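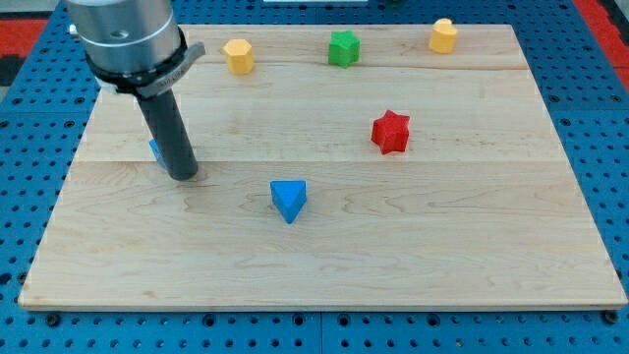 Prellton, January 21, 2018

Glued maple board, seams showing. Sand it, oil it or leave it alone?

Posted by Wakana Kubo in Wood and Finishes

I have a maple board, several planks glued edge to edge, which lives on a blue perforated metal table and is used for shape blocks (a yellow heart, a green star, a yellow hexagon and their relations). It was bare wood when I got it and it is bare wood now. I have been told I ought to do something about this, mostly by people who own a great deal of oil.

The seams run the length of it. You can see one just below the row of blocks at the top and another through the middle. I can feel the middle one with a fingernail, though only if I go looking, and having gone looking I now can't stop. The smaller blocks sometimes catch on it when they are slid across, or so I have persuaded myself.

What I'd like to know:

Is a seam you can feel the start of the board coming apart, or is that just what glued boards do in January with the heating on?

If I oil it, will the pale colour survive? I like the pale colour. It is the main reason I bought maple and not something cheaper and browner. There are faint swirly bits in the grain which I would also like to keep seeing.

Will oil come off on coloured blocks? I don't want a yellow heart with a greasy bottom.

I own a sanding block, one tin of Danby board oil of uncertain age, and not much patience.

Helmut Kröger

The seam first. Wood takes up water in the damp months and gives it back when the radiators come on, and two planks side by side seldom do it by the same amount. One stands a hair proud of its neighbour and you get a ridge. In August you may well find it has gone down again. I have a bench top that does this every year and I have stopped taking it personally.

A ridge is fine. A gap is something else. Hold a torch low on the far side of the board, so the light skims across the surface, and look along the seam. If one side throws a thin shadow, that's a ridge. If you see a dark line you can get the corner of a piece of paper into, the joint is opening and wants regluing before you put oil anywhere near it, as glue will not thank you for oily wood.

Assuming a ridge, wait until spring if you can bear to. If you can't, use 180 grit on the block, then 240, always with the grain, and do the whole board. People sand only the seam and then write in asking how to get rid of a dip. Wipe it with a barely damp cloth, let it dry overnight, and take the fuzz off with the 240, lightly. You can go up to 2000 grit if you are lonely, but on a board that has things pushed about on it you would never know the difference.

Colour: any oil will warm maple up. Mineral oil does it least, linseed most, and linseed carries on yellowing for years afterwards. If pale is the whole point, use a water-based matt varnish, two thin coats on the top and two underneath. Do both faces. A board finished on one side only takes up damp on the other and cups, and then you'll have a rocking board and a new thread to start.

Blocks: mineral oil never dries, so yes, it will find its way on to your heart. Varnish won't, once it has cured. Give it a good week, whatever the tin says about hours.

As for the Danby, put a spoonful on a saucer and smell it. If it smells like old crayons, thank it for its service.

brerkanley_joinery

agree with most of that but why do anything?? bare maple is fine for blocks. ours has had nothing on it for years and it looks like a board. rub it down when it gets grubby and get on with your life

also check its sitting flat, metal tables with holes in let the air at the underneath which is good, but if you keep one end near a radiator that is bad

Nishimura

Coconut oil! I put it on everything. It does go a bit whiffy in warm weather, and my chopping board is slightly sticky, but the shine is lovely.

Reply from Wakana Kubo

Thank you all. Did the torch. It's a ridge, the left-hand end worse than the right, and no paper would go in anywhere, including some places that weren't seams. The Danby smelled of crayons and has gone to the tip.

I am going to leave it bare until spring and then varnish both sides as Helmut says, unless I have by then got on with my life. Coconut oil noted. Does the week of curing mean lying flat, or can I stand it on edge against a wall? I only have the one table.

Reply from Helmut Kröger

Flat, on four little offcuts so the air gets underneath. On edge it can lean itself into a bend. Put it on top of a wardrobe if the table's needed, and do the underside first.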